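# The Folding Table Is a Job Too 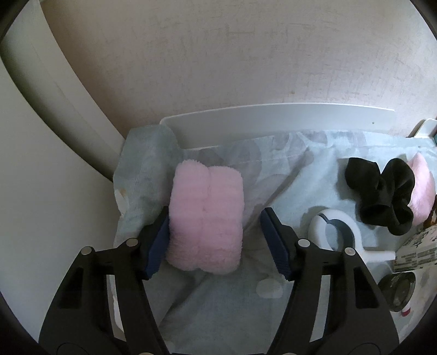
**Filed under:** Opinion / Work and Automation

A folded pink towel standing upright between two soft pads is a small result. At Lalinska, the linen service where I have worked in operations since the site opened, it is also the unit in which the next contract will be priced.

The site employs 32 people. Under the Gruvo program, two of them per shift leave the folding line and handle textiles with a hand-held gripper, so that a machine can later be trained on their motions. The rate is the folding rate. I think that is wrong, and the reason is technical.

Terry cloth deforms under light pressure. A pad placed too low lets the bundle lean; a pad placed too high opens the fold. Experienced folders correct for this before the towel moves. New hires do not. Management calls the work "operation." In practice it is instruction, and the person giving it should be paid as an instructor.

The second problem is sorting. A black sock next to a pink towel on a creased, patterned cloth is ordinary work for a folder and a hard case for software. Kovico, which supplies our planning model, puts mixed items in one line called "exceptions." Last quarter the line held 482 entries. Each was cleared by hand, and none of that time appears in the savings estimate.

I do not oppose the machine. Folding is hard on the wrists, and I would hand over the bath sheets tomorrow. But the Bhardwaj agreement, signed at our sister site, gives staff 118 hours of paid retraining and a say in which tasks move first. Ours offers a briefing in September – and a form to sign.

The order matters. Retraining should be written down before the line is cut, and the exceptions should be staffed as a post with its own grade.

26 August 2024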